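Help wanted at Kirkel – weekend laundry and front desk

Hi! I run Kirkel, a small guesthouse with a lot of beds and way too many towels, and I'm looking for a part-time person to keep the linen side of things moving. You'd be washing, drying, folding, restocking the rooms and (when I'm out) answering the phone. If you've worked at Pudeda down the street, you already know how this goes!
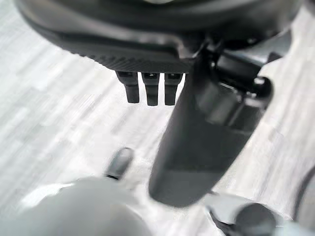
Kirkel is hiring, part-time

Pay is $300 a weekend plus lunch, and lunch comes from Yazıcı, so come hungry. Check-out is at 11 a.m. and new guests start showing up at three, so the middle of the day is busy and the rest is pretty mellow – bring a book if you like. I don't need a résumé. I'd much prefer a few lines about you and what you've done before, even if it was babysitting or stocking shelves.

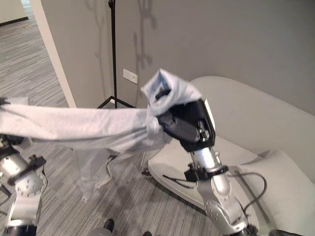

Do I need experience with hotel laundry?
None at all. I'll show you the machines and how we fold on your first Friday, and that training time is paid.

You should be okay with stairs and able to lift 24 pounds. Stop by any afternoon or drop a note in the mailbox at 509 Detumari, side door. I'd love to have someone in place by November.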